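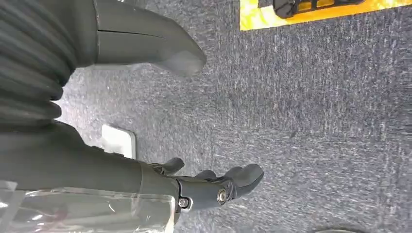 Gray hand over the carpet

Mar 22, 2002 – Umcombe catch records, second pass. Removed the duplicate households, 123 left. Price series starts in October, so the early landings stay unpriced for now.
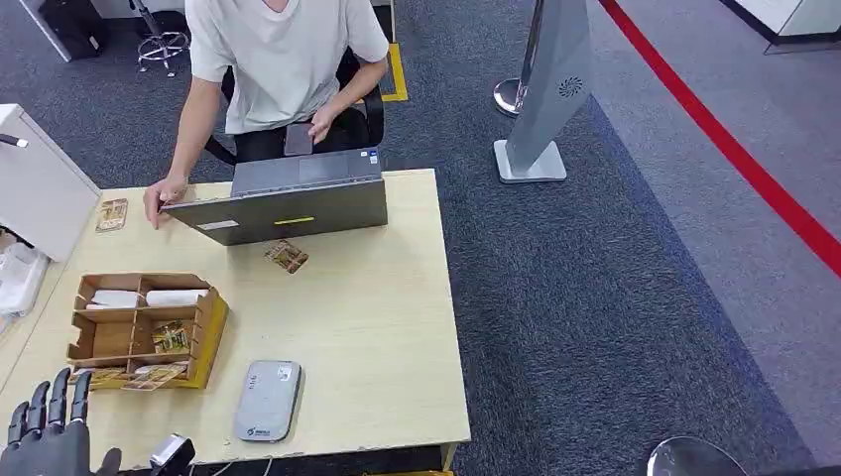 At the desk, laptop open

Reran the Huamán model with the mesh rule on. Stock settles at 58 after over 500 steps – lower than the first run. Check the discount rate before sending to Closero.
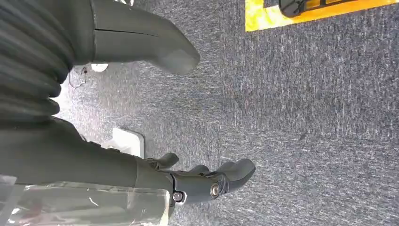

Carpet and hand, side on

Still to do: three villages missing gear costs.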